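3.2 Work surface and tableware

All sorting and clearing tasks took place on a single table in the smaller of the two observation rooms. The table top was covered to give one even colour, chosen after a short trial in which pale cups were placed on a white cloth and raters had trouble agreeing on where the rim ended. A muted teal-blue was adopted for the remainder of the study. It separates well from white and from the warm colours used for the small items, and under the ceiling lights it returns little glare.

The tableware consisted of plain cups without handles or printed decoration, purchased through Proviline. Cups were kept plain so that the opening would be the only feature by which orientation could be judged. Small items were selected from the Trindade set, which is sold for household sorting and was used as supplied. Before each session the cups and small items were put out according to a printed layout card. The layout fixed the starting place of each item but left the order of handling to the participant.

Orientation of a cup was coded in one of three states: upright, inverted or open to the side. The third state includes any position in which the opening is turned away from the vertical far enough for the inner wall and base to be read together from the rater's side of the table. A small item lying near the cup was coded separately, as inside, touching or apart. Where an item sat close behind the rim and the gap could not be judged, raters entered "near" and left the finer category blank. 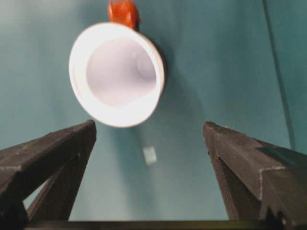 Orsolya Hajdu and Ingeborg Stüber

Figure 4. White cup with the opening turned toward the rater, and a small orange-red item beyond the upper part of the rim. The teal surface carries the shadow of the cup to the right.

Figure 4 shows the conditions under which the rim criterion was applied. The rim is the brightest part of the cup along its left and lower edges and turns slightly grey on the right. The inside is pale and softly shaded, so the boundary between wall and base is weak. For this reason the coding scheme refers to the rim alone when orientation is assigned. The base was used only as a check, and only when a ridge or ring on it could be made out.

Shadow was handled with some care. A cup shadow on a coloured surface can be mistaken for a second edge, particularly on the side away from the light. Raters were told to ignore any dark area that did not follow the curve of the rim. A similar instruction covered thin dark lines on the table surface, which were not to be used as reference marks for position even when they appeared straight.

3.3 Coding procedure

Each rater coded 400 stills in sessions of 25 minutes, with a break between sessions. Stills were presented in random order on a monitor set to a fixed brightness. Entries were made in Reltora, using one form per still, and exported at the end of the session. Blurred stills were retained if the full course of the rim could still be followed. They were coded in the same way as the others and flagged in a separate field.

Disagreements were settled by discussion between the two authors. The original entries were kept beside the agreed code – agreement is therefore reported on the first entries only. Six stills could not be settled and were left out of the analysis of orientation, though they remain in the analysis of item position, where both raters had entered the same value.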